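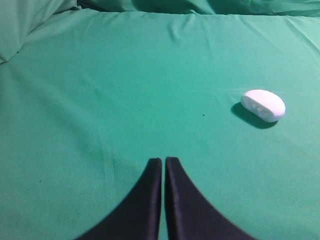
Wrist camera view of a green cloth work surface, with a white object to the right of the closed or nearly closed gripper fingers.

Bukero is an open software package for planning and checking the grasps of small robot arms, mostly those with two fingers and a camera carried at the wrist. It grew out of an older tool called Wragg, and it is kept up at the Gastthorpe workshop, where the first public version came out one April.

The package is made of three programs that pass messages to one another. The first takes each wrist picture and separates anything lying on the work surface from the surface itself, which is easier said than done when the surface is cloth, as wrinkles and shadows have a way of looking like the edges of things. Wragg handled this with a single color threshold (and was often fooled by a dark shadow), while Bukero compares 15 pictures in a row, taken as the arm moves a little, and keeps only the outlines that hold steady.

The second program, the planner, suggests up to 300 finger positions for each outline and scores them by width, angle and distance from the present pose. The third, known as Arkeo, sends the chosen path to the motors and corrects it 30 times a second, and it can also be used quite happily on its own with other planners.

Settings are kept in one plain text file, and users coming from Wragg can bring most of their old ones along with them.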